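Workbench > Automation > Sorting cell, first months

The sorting cell at Clillier has been running on the day shift since December. Before that, two of us cleared the returns bench by hand: board out of the metal tray, leads set aside, board into a yellow tray, entry in the log. The company bought the cell from Stelmakh to take over the picking. The log stayed with us.

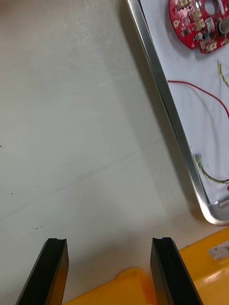

My job is now mostly exceptions. On the last full shift I checked, the cell handled 169 parts and asked for a person on 18 of them. Loose wires cause most of the calls. A twisted pair lying over a board changes its outline, the confidence value drops, and the arm waits. Round boards are harder than square ones in another respect, as rotation has to be read from the terminal block and the connectors.

The work is lighter on the wrists and heavier on attention. An alert can come after 3 minutes or after forty, and it is difficult to start anything else in between. We asked for alerts to be grouped. The Bamness site already does this, and their operators get a longer stretch at the test bench between calls.

Yellow trays are split by part type. Solenoids go in one compartment and circular boards in the other, and mixing them stops the line downstream.

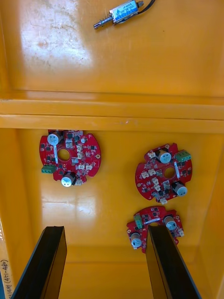 A reader at the Wastaswood plant writes that grouping helped there too, but that pay grades were never revised after the bench job became a monitoring job, and that this should be settled before the cell arrives. Ours is still under review.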